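Mackenzie Beaudoin keeps her budget in a spiral notebook, and when I asked how much the second pair of arms at Derodar had cost she went looking for the page before she would answer. We had been talking most of the morning by then, over coffee that had gone cold twice, and I had come to understand that she doesn't like to give a number from memory.

"The arms are the part everybody asks about, and I do understand that, they're what you see," she told me. "But I had a line for arms and I had a line for 'other,' and 'other' ate me alive that first year." Cables, for one. She bought 2 spares for the whole shop and was out of them by May. Then there were mounting brackets, a table heavy enough not to wander, shelving, and a long list of things to pick up, which in her case means plush toys.

The toys came to $184, and she had to defend every dollar. "I had a very nice man in purchasing call me up and ask whether these were for my kids!" They are for tidying work, sorting and putting away on shelves and in trays, and she wanted soft things with ears and feet because soft things are hard to grip well. She would spend it again tomorrow, and maybe a little more.

What she wouldn't do again is order everything at once. The first quote, from Plerkari, covered the arms, the grippers and a support plan in one lump, and she signed it because it was tidy. Now she asks for each item on its own line, with the lead time written next to it, and she holds back $300 per station for whatever she forgot. "And I always forgot something. One time it was the power strip, if you can believe that."

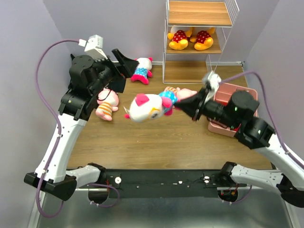
Pylypenko, over at Fekevska, thinks $300 is far too low, and told me so on the phone before I had finished reading him the figure. He sets aside a good deal more for grippers alone, he said, and he would rather see a shop run one station properly for a year than stretch to a second on a thin reserve.

Beaudoin laughed when I passed this along. "Well, he's got a bigger budget to be careful with, bless him." She did turn back to her notebook, though, and wrote something in the margin. Her next request goes in soon, for more shelving and 40 feet of cable, and she was still deciding whether to ask for the spare gripper now or wait.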